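## Vumer two-arm kit now open for member trials

*Member Services Newsletter, 14 October 2018*

The Equipment Office is pleased to announce that the Vumer kit, supplied by Raltano, may now be reserved by member organizations for trial periods of 11 working days. The kit is offered as a complete service. Delivery, assembly on site, one training session and collection are included in the trial fee of $1,753. Members who wish to keep the kit for a second period may do so at a reduced fee of $1,004, provided that no other member is waiting.

Vumer is intended for groups that want to study household handling tasks and do not have the staff to build a system of their own. It consists of two jointed arms, a control unit, a set of end tools and the software needed to record and replay a session. The tools may be mixed, so that the left arm and the right arm carry different ones during the same task. Kgomotso Chauke, who led the review for this office, found that changing a tool took a new operator very little time once the training session had been completed. She recommends that the cable for each tool be connected and checked before the arm is powered.

The review was carried out at the Visser building, in a furnished room with a bed and ordinary household items. The office asked Raltano to support work at floor level as well as at table height, as several members had requested this in the spring survey. Pushing and steadying light plastic goods on a smooth floor formed part of the review, with a padded tool on the left arm and a two-finger gripper on the right. 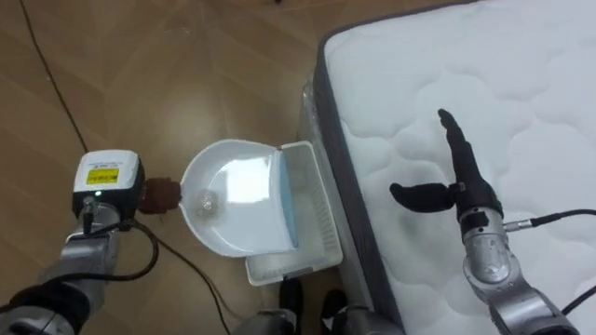
Members should note two limits recorded in the report. The control unit must remain within reach of the operator at all times, and the software does not yet permit two operators to share one session. Raltano has told the office that the second point will be addressed in an update planned for November. The printed manual is clear on assembly but brief on cable routing, and Thulani Pretorius has prepared a short supplement that will be sent with every reservation.

Reservations are made through the Iditz booking system, under "Shared Equipment." Applicants are asked to state the floor area available, the tasks planned and the name of the person who will attend training. Requests are handled in the order received.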